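Kullitz 2 review: the motion planner I'd been waiting for
By Hayley Ellwood
August 21, 2018

I've been using Kullitz since the first beta, and I'll admit I had a love-hate thing with it. The planning was lovely. Everything around it (the config files, the error messages, the scene editor that forgot your units) was a chore. Version 2 came out in February, I've been working in it most days since, and I'm so pleased with it that I've stopped keeping my old scripts up to date.

If you haven't met it, Kullitz sits between your perception code and your arm controller. You give it a model of the workspace, a list of things it may touch and things it mustn't, and a goal. It gives you back a path with timing. Version 2 adds a live scene, so objects your camera finds go straight into the planner, and a replay viewer that I'd have paid for on its own.

The live scene first. In the old version you'd detect a bowl, write its pose out, load it into the planner and hope it hadn't shifted in the meantime. Now the pose just updates, and the planner checks the rest of the path against it as it goes. Nudge something by hand during a slow move and you can watch the path bend on screen. I did this far more times than any test needed!

Held objects are handled properly too. Close the gripper on a pan and Kullitz adds the pan to the arm's own shape, handle and all, and takes it off again when you let go. Before, I was doing that by hand with a padded box, which meant the arm took enormous detours round a jar it could easily have cleared. You can set the padding separately for each object now, and I keep mine generous for glass and tight for anything metal.

Then there's the replay viewer. Every run is saved with the planned path, the path the joints followed and whatever the cameras saw, all on one timeline. Drag the slider and everything moves together. My longest run so far has 908 waypoints and it scrubs along without a stutter on a fairly tired laptop. Evie Birkett, who shares the bench with me, found a timing bug in our Wokov driver within an afternoon of opening it. The wrist camera was stamped 40 milliseconds behind the joints, and we'd been blaming the detector for ages.

Setting up was easier than I'd feared. The Benkirane calibration add-on reads straight in, and the import wizard will convert up to 20 old scenes at a time. Two of mine came through with the table upside down - an easy fix, but check yours before you press run.

Grumbles? A few. Round objects are still awkward. The grasp picker treats a rim as a ring of equally good places to hold, so it'll sometimes pick a spot that leaves the wrist twisted for the next move. You can weight it by hand, but the setting is buried under "Advanced contact" and the manual spells it differently. The search box in the viewer only looks at run names, so name your runs well.

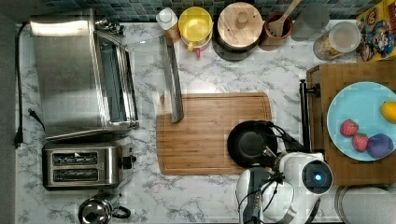

Overhead, with the frying pan held by its handle. 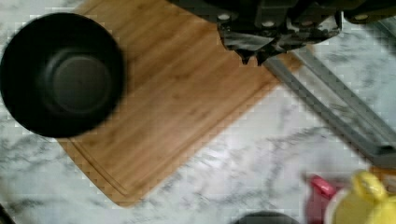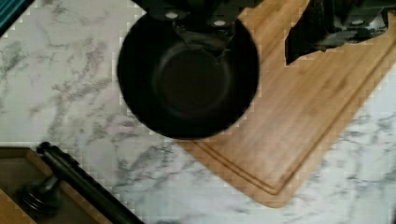
I'd also like a proper way to compare two planners on the same task. At the moment you save one run, switch, save the other and open two windows side by side. Sanura does this much better, with both paths drawn over each other, and if you spend your days tuning rather than building then Sanura may still suit you more. For me the live scene wins easily.

Support has been good. I sent a messy crash report on a Friday night and got a patched build the next week, along with a question about my joint limits (they were wrong, thank you).

Upgrading from the first version is well worth the afternoon it takes. Keep a copy of your old config folder, turn on "Save camera frames" before your first run, and leave the speed slider low until you've checked your padding.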